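Home | About Us | Our Work | Safety Notes | Join Us | Contact

About Zerunstead

We teach robot arms to do kitchen jobs, and we love it. Zerunstead started as a two-desk office above a bakery, and we still spend most of our days on the same kind of problem we had then: how do you get a pair of arms to pick something up, carry it a short way and put it down without squashing it, dropping it or running into the other arm?

We build and test the control software. Our partners at Kwok make the cell it runs in, and the people at Skandport try it out in a working training kitchen and tell us (at length, bless them) what bothers them.

The September fault

People who visit us nearly always ask about the September fault, so it has its own place on this page. We were running pick-and-place trials on Grekstead, our two-arm controller. On trial 925 the right arm closed on a piece of fruit, lifted it, and then kept squeezing. The grip force limit was set correctly. The trouble was that a sensor message had arrived late, and the controller went on using the old reading as if it were fresh. The fruit burst, the arm jerked up, and it swung close enough to the other arm that the cell shut itself down.

No one was hurt. The gate was closed and the emergency stop worked as it should. But the software had been sure of itself when it had no right to be, and that bothered all of us a great deal. Sutrisno Purba, who leads our safety work, stopped every trial on the real arms that afternoon.

What we did next was a lot of fun, in a grim sort of way! We rebuilt the whole job in simulation and started breaking it on purpose. We delayed messages, dropped them, swapped their order and fed one arm the other arm's readings. Over the next few weeks we ran 1,569 simulated trials with a fault put in somewhere, and the controller handled the late message badly in more than 3 different ways. We had known of one.

The fixes are pretty plain. Every sensor reading now carries a time stamp, and if it is too old the arm stops where it is and holds. Each arm also watches where the other one is going, and either of them can call a halt for both. Restarting takes a person, standing at the panel, pressing a button.

How we work now

Any change to Grekstead goes through the simulated kitchen before it gets near a motor. The current test set has 3,141 trials in it and it keeps growing, as every odd thing we see on the real arms gets turned into a new one. New hires spend their first week trying to make the controller fail. Some of them are alarmingly good at it, and we put their best finds up on the wall by the kettle.

We write up our faults in Safety Notes, including the embarrassing ones. Other teams have written back with faults of their own, and two of our tests came straight out of those letters. If you work with arms and have a near miss you'd like to talk over, please get in touch. We'd love to hear about it, and Sutrisno will probably want to try it out the same day.

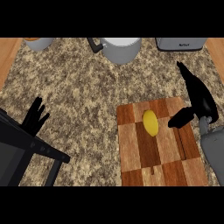

We're still working on the handover between arms, where a late message can do the most harm. The hold-in-place rule is fine when one arm has the object, but when both have a grip on it, deciding which one should let go first is a much harder question. We have two versions on trial at the moment and a good deal of friendly arguing about them. The results will go in Safety Notes when we have them.

Recent in Safety Notes
When a stop should stop both arms
Old readings and how to spot them
What Skandport's cooks asked us to change
Choosing a grip force limit for soft food

Contact Zerunstead | Copyright Zerunstead | Back to top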